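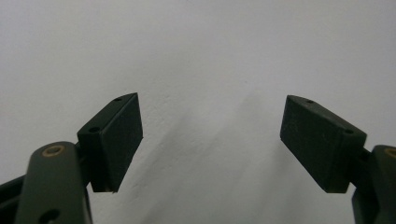
House rules for hand-held grippers, a thread

1/ Several of you asked me to write down the rules we use at Drillgate for the hand-held grippers, so I finally sat down with a big mug of tea and did it. It got long (sorry, I'm like this in person too!). Jevus, if you're new, is our name for the project where people do kitchen and workbench chores with a gripper in hand and we record them for robot training.

2/ Rule one: every session starts with the fingers open all the way, pointed at a plain wall, nothing between the pads. Hold it there for 3 seconds. Shadows on the wall are fine. Posters, light switches and your roommate's coat are not.

3/ Then close slowly until the pads meet, and open again. Please do it gently! I have watched people snap the thing shut like a crab and then wonder why their width readings look odd.

4/ Look at the pads before you record. Dusty faces get a wipe with a dry cloth. Light scuffs along the lower edge I let go, and I've had some friendly arguments about that. A gouge on the contact face means new pads, both sides, even if the other one looks perfect.

5/ Check the screws at the pads and the pivots where the links turn. If a finger wobbles sideways when you nudge it, stop and put that gripper in the repair bin with a note. A note with words on it, please. "Bad" has been used before and it didn't help me much.

6/ Label first, record second. Task name, gripper number, pad set. We went through 824 clips this spring and 139 of them had no pad set written down. I spent a good part of my vacation on those, and I would love to never do it again.

7/ Breaks. We cap a stretch at 14 minutes and then you put the gripper down, shake out your wrist and have some water. The folks at Brultia go longer and their people seem happy, so take my number as a house habit and adjust for your own hands.

8/ Privacy, and this one I'm strict about. No mail on the counter, no family photos, no screens left on. If somebody walks in, stop recording and start the task over. Ask everyone in the home first, including the teenagers.

9/ Keep the failed tries. If you drop the spoon, mark it as a drop and carry on. I know it's tempting to send in only the pretty ones, and I did it myself for my first couple of weeks.

10/ I'll have a printable version in September, with the repair note template in the back. Until then, copy whatever is useful to you and tell me what your own place does differently. I do read the replies, just slowly.

2021-07-30

41 comments
27 shares

Search posts
Try "grippers"

Comments

Ok, but do you swap pads on a schedule or only when they look bad? We do it by looks and I never feel sure.

Printing number 5 and taping it over our repair bin tonight. Thank you for this!

We do the open and close check at the end of a session too. It caught a loose finger for us once, and we only had to throw out one afternoon.

Is the slow close timed, or do you just trust people?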